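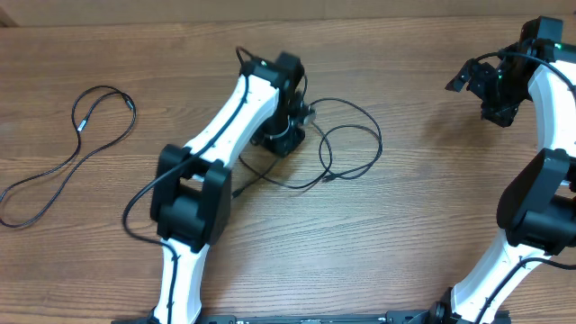

A reader of the January release wrote that the callback field made no sense to her: why did so many rows say "yes" when the caller had plainly left a voicemail and heard nothing more? She was right. The field recorded whether the caller asked for a reply, and the column name suggested the opposite. It has been split into two columns in this version, reply_requested and reply_received. If you wrote code against the old name, it will break, and we would like it to break.

Rurnano Call Notes

Version 2, released 24 June 2026

Rurnano Call Notes is a set of records of phone calls made by residents of Titbridge and the Haslinger district to the offices of their elected representatives. All of the calls are on one subject: whether the legislature should have to vote before troops are sent into a conflict abroad. Callers filled in a short form after hanging up. The records were typed in, checked against the paper forms and stripped of personal details.

The organizers of the calls have a position. They want a vote before any deployment, and the script that callers were given says so. The data was collected by people on that side of the question, and you should read it with that in mind.

Contents

calls.csv – one row per call, 555 rows
offices.csv – one row per office, 36 rows
script_short.txt – the script used for weekday calls
script_long.txt – the script used for evening calls and voicemail
changes.txt – what changed since the January release
LICENSE.txt

Columns in calls.csv

call_id: a number assigned when the form was typed in. The order means nothing.

office_id: matches offices.csv.

week: week of the campaign, from 1 to 12. Calendar dates were removed because a few offices keep public phone logs and a date plus a time could point to one person.

answered_by: staff, intern, voicemail, busy or none. "Intern" was used only when the person on the phone said so. Many interns are surely listed under staff.

length: under a minute, one to five minutes, or longer. Callers estimated this. Nobody was asked to use a timer.

position_given: what the office said about the representative's view. Values are for, against, undecided, would_not_say and not_asked. This is the caller's reading of what was said over the phone. It is not a public statement by the representative and should not be quoted as one.

zip_asked: yes or no.

reply_requested: yes or no.

reply_received: yes, no or unknown. A form letter counts as yes. Most of these are unknown, as few callers sent in the follow-up card.

note: free text, edited. See below.

Columns in offices.csv

office_id, level (state or federal), type (main, district or mobile) and lines, the number of phone lines the office lists. Representatives are not named in either file. It would not be hard to work out which office is which from other sources, and we have not tried to prevent that, since these are public offices with public numbers.

How the records were made

Forms were handed out at meetings in Titbridge and could also be printed at home. Completed forms went into a box at the library or came by mail. Each form was typed in by one person and read back by another. Where the two disagreed about handwriting, the field was left blank. Blank means we could not read it or the caller skipped it, and there is no way to tell which from the file.

Bolleck, a small print and records shop, scanned the forms at cost. The scans are not part of the release and will not be shared.

Editing of the note column

We removed names, street names, employers, medical details and anything about a relative in the service that might identify that person. Removed text is replaced by [removed]. Spelling was left as written. Some notes are rude about the person who picked up the phone – those were kept unless they gave a name.

Known problems

Callers who had a good conversation seem more likely to have turned in a form. We have no count of calls made without one, so the file cannot tell you how many calls an office got or what share were answered.

Weeks 4 and 5 are thin. The box at the library was moved during those weeks and some forms may have been lost.

The long script asks for a written reply and the short one does not. Do not compare reply_requested across callers without knowing which script they had. The script was not recorded on the form, so in practice you can't.

Several people called more than once. They were not given caller numbers, and two rows that look alike may be the same person or two neighbors reading from the same page.

The position_given column gets less steady over time. In the early weeks callers tended to write "undecided" when an office said it would pass the message along. After the meeting in week 6 they were told to use "would_not_say" for that answer. We did not go back and recode the earlier rows.

Uses

The records have been handy for training new callers, for deciding which hours to phone, and for rewriting the scripts. They could also be of use to anyone studying how offices handle calls from the public. They are not a poll. They say nothing about what residents of the Haslinger district think as a whole, and they should not be used to rank offices or the people who work in them.

License and corrections

You may copy, change and share the files for any purpose if you keep the name Rurnano Call Notes and link back to the release page. Please do not try to identify callers.

If you made one of these calls and want your row taken out, write to the address in LICENSE.txt with the week and the office. You do not need to give a reason. Other corrections can go to the same address, and accepted ones are listed in changes.txt with the next version.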